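Set Up a Snack Counter at Home in 15 Minutes

I love a corner store counter, and a small one on your own table is so much fun to put together! Mine went up in July for a kids' sleepover at our place in Hillside, and it has been back for every movie night.

1. Clear the table completely and wipe it down. A plain top makes the food stand out.

2. Put drinks at the back. A clear two-tier rack is perfect, because the upper row peeks over the lower one (and it looks so good when the bottles match).

3. Set out one round basket and a tray or two before you open a single bag. Slide them around until you can reach everything without knocking over the drinks.

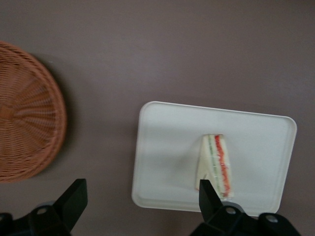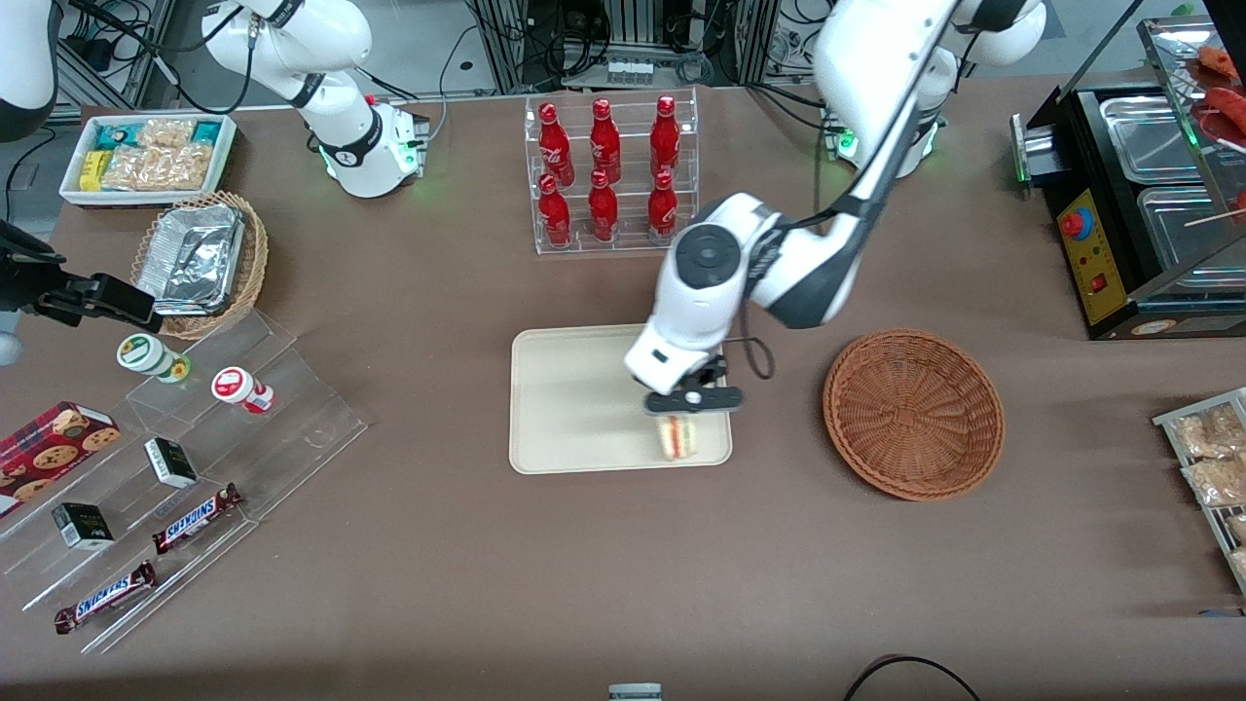
Round woven basket and tray, close up first and then with the whole counter.

4. Keep hot food off to one side. If you have a sausage warmer, keep the cord out of reach of little hands.

5. Give wrapped sandwiches a flat tray of their own, and save a wire rack for the snack packets.

6. Fill the basket last! Rolls, fruit, candy, whatever you have. I line mine with a napkin if anything is sticky.

Refill from a box under the table and you can keep going all evening.

17 comments | 4 shares

trevstead_kitchen: Doing this for my son's birthday. Did you use price tags?

mustbymom: We made paper money too, huge hit!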